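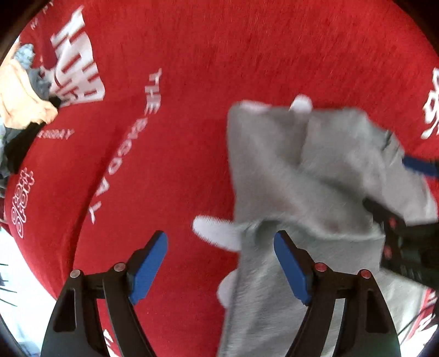
Sawsan Rizk writes that printed shirts should go into the box with the print on the inside, and that she has done it this way through every move she has made. Her reasoning is that two prints pressed face to face in a warm truck will stick, and the one that loses comes away with bald spots in the letters. I had been folding mine with the print out so I could tell them apart. I switched after I read her message, at least for the ones with heavy lettering.

Red with white lettering, and a gray piece with white tabs along its edge. You can make out THE BAGDAL running down the red. The round white emblem is the part of a print like this I would worry about most, with all those rings and small shapes.

Clothes, Packing for Helovdale

We are moving from Plerkley to Helovdale in January, nearly 800 miles, and the clothes are the first thing to be dealt with. This page covers shirts and small soft things. Coats, shoes and bedding will get their own pages when we get to them. The kitchen is going last and I would prefer not to think about it yet.

I started with clothes for a simple reason: they can be packed in short sessions. Most evenings I work on them until 9 p.m. and then stop, even in the middle of a pile. Everything that is folded goes into a bin before I quit. Anything left on a chair overnight gets worn, sat on or put back in the wrong room.

The bins

I bought Senditora bins, the 61-quart size, clear with gray lids. They were on sale and I bought more than I needed. The lids hold well if you press the middle of the long side first and then the corners. If you start with the corners one side always pops up.

A bin that size full of T-shirts is heavy but one person can carry it down the stairs. Full of jeans, it takes two people. I now put jeans on the bottom, a layer or so, and fill the rest with shirts.

I did try cardboard. Cardboard stacks better in the truck and it costs less. The trouble is the garage at the new place, which has a damp back wall, and that is where the bins will sit until the closets are built. So plastic it is for clothes, and cardboard for books and pans, which will go straight into the house.

Folding a printed shirt

Lay it face up. Smooth the print with a flat hand, working from the collar down. If the print is thick, put a sheet of plain tissue or a piece of clean paper over it before you do anything else. Fold one side in by a third, turn the sleeve back on itself, then do the same with the other side. Fold the bottom up to the collar and fold once more.

You will notice that the print ends up on the outside this way. To get it inside, start with the shirt face down, fold the shirt in half down its length the other way, so the fronts meet, and put the tissue between. It makes a slightly fatter bundle. I don't mind it.

Creases across lettering are the other problem. A hard fold that runs straight through a row of big block letters can leave a line that stays there through several washes. I try to place the fold in the gap between the large print and whatever is under it. Some shirts have printing from the neck to the hem and there is no gap, and those I roll.

Rolled shirts go in the bin on end, in a row along one side. They fill the space that is left when the folded stacks don't reach the wall.

Red things

Red cotton goes in with other red and dark things. I don't trust it next to white or light gray, even after years of washing. A little damp in a closed bin is enough to move the color. Before packing I wash all the red pieces together in cold water and let them dry for a full day longer than they seem to need.

Small gray and white pieces are easy to sweep up with something bigger when you gather clothes in an armful. I have found socks inside sleeves and one child's undershirt that had been missing since the summer. I shake everything once over the bed before I fold it.

Tags and tabs

My habit is to leave sewn-in tabs alone. They are useful in a pile, especially on small clothes, when you are trying to find which end is up. The scratchy ones get cut out, close to the seam but never into it. I cut a seam once on a favorite sweatshirt and the hole went from the size of a pea to the size of a plum in a month.

For hand-me-downs I write the size on a strip of masking tape and put it on the outside of the folded bundle. Do not write on the tab itself unless you are sure the marker will survive the wash. Mine didn't, and it took a pillowcase with it.

Shirts nobody wears

Event shirts are the hard ones. Birthdays, team trips, the company picnic, a fun run that was rained out. They get worn one time and after that they are for painting in. We had a drawer of them that would not close.

The rule we settled on is that each person gets a stack as high as the bottom shelf of the hall closet, and whatever is over that has to go. It took one evening and some arguing. The ones that went are being sorted into shirts good enough to give away, and shirts for rags. The rags get the hems and collars cut off and will be used to wrap the lamp bases and the heavier bowls. They work as well as the foam sheets from the moving store, and a roll of those was 41 dollars.

I thought about having a quilt made from the better prints. I asked for a price and put the idea away for now. If anyone reading has sewn one at home, I would like to know what you used behind the jersey to keep it from stretching.

Labels

I put a label on the short end and another on the lid. The short end is what you see in a stack and the lid is what you see when someone has set the bin down any old way. Each label gets the person's initial, the kind of clothes and the room. I gave up on a numbered list. It was out of date by the second evening.

One bin has an orange strip all the way around. It holds clothes for the first few days, a set of towels and the iron. It goes on the truck last.

Notes from readers

Bạch: We used vacuum bags for T-shirts on our last move and I would not do it again. The shirts were fine but the creases took forever to come out, and the prints looked cracked along the fold lines. For blankets they are great.

That matches what I have heard. I am keeping the bags for the comforters.

Sawsan Rizk: One more thing about tissue. Use the white kind. I used green tissue left over from Christmas and it marked a cream sweater at the elbow. Baking paper also works and you can reuse it in the next box.

Bạch: How do you keep the bins from sliding on top of each other? Ours moved around in the truck and two lids cracked.

I have a roll of the rubbery shelf liner and I cut a piece for each lid. I have only tested it in the back of the car on the road to the dump - it held, but that is a short drive. A strap around each stack would be safer and I will probably do both.

Sawsan Rizk: Do you wash everything before it goes in, or only the reds?

Everything that has been worn, even for an hour. Clean clothes that have sat in a drawer for a long time I just air out on the line. Old deodorant marks turn yellow in storage and I have lost good white shirts that way. Fabric softener stays out of it. It leaves a film on the printing, and I think it makes the prints tackier in the heat, though I can't prove that.

Bạch: If you still have room in the bins, put the belts around the inside wall, buckle to tail. They take up almost nothing and they don't crack like they do when they are rolled tight.

I had put the belts in with the shoes. I moved them last night.

Still to do: the sweaters from the cedar chest, the swimsuits, and a bag of single socks that I am giving until the end of the month to find their partners. The winter hats are waiting until it is warm enough to be without them, so they will travel in the car with us.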